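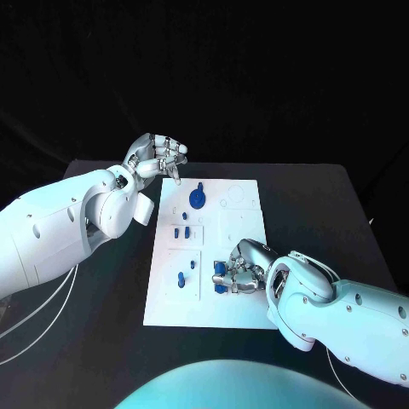
Two white robot arms over a white board on a dark gray table.

Linia Adviser Desk

Client review software for small financial planning practices

If you've ever spent the evening before a client review typing account balances into a spreadsheet, with a cup of coffee going cold beside you and three different statements open on the screen, you already know why we built Linia. It's a desktop and web program for independent advisers who look after a modest number of households and want to look after them well, without hiring a back office to do it.

Linia keeps each household on one page. Savings, retirement accounts, mortgages, the small life policy somebody's grandmother took out years ago and everyone forgot – it all sits together, with the date each figure was last updated printed right beside it. We're a little fussy about those dates. An old balance that looks like a new one can send a whole meeting off in the wrong direction, so anything that hasn't been refreshed since the last review turns amber until you confirm it or replace it.

Getting ready for a meeting

Pick a household, pick a meeting date, and Linia puts together a review pack you can print or send. The standard pack has a cover letter, a summary of holdings, a page on fees and a page of open questions from last time. You can move the pages about, leave some out, or write your own. Saodah Purba, who designed the layouts, used to prepare these packs by hand at a two-person practice in Prolthorpe, and she has strong feelings about fee pages. Ours fits on a single sheet and uses the same words your clients would use.

Notes that stay put

Notes can be attached to a person, an account or a single decision. Write down why a client chose to keep more in cash, and the note will come up again the next time that account is discussed. Every change is kept, with the name of whoever made it, and the full history can be exported as a PDF whenever your compliance reviewer asks for it (and they do ask, usually in February).

Plans and prices

Solo: one adviser, up to 100 households. $200 per quarter.
Practice: up to four advisers, up to 300 households. Price on request.

Both plans include the review packs, notes, history export and phone support. There's no setup charge on either one. Larger firms are welcome to call, and we'll tell you plainly if we think you've outgrown us!

Moving from another program

Linia reads CSV files and the household export from Draltar, version 6 and later. Joint accounts sometimes come across twice from Draltar, so please look through the duplicates list before you accept the import. Danang Nair handles most of our migrations and is happy to sit on the phone with you while the first file goes through. Scanned documents have to be brought over separately, in batches of 200 or fewer.

What you'll need

A computer running Windows 10 or macOS 10.14 or later, or any current browser for the web version. Tablets work nicely for showing a pack in a meeting, though editing on one is still a bit cramped and we'd suggest saving that for your desk.

Trying it out

The trial lasts one month and comes with a set of practice households, so you can poke at everything before your own clients' details go anywhere near it. To arrange one, fill in the contact form or ask for Wahyudi Gunawan in sales.

Prices last updated July 25, 2021. Sales tax is added where it applies.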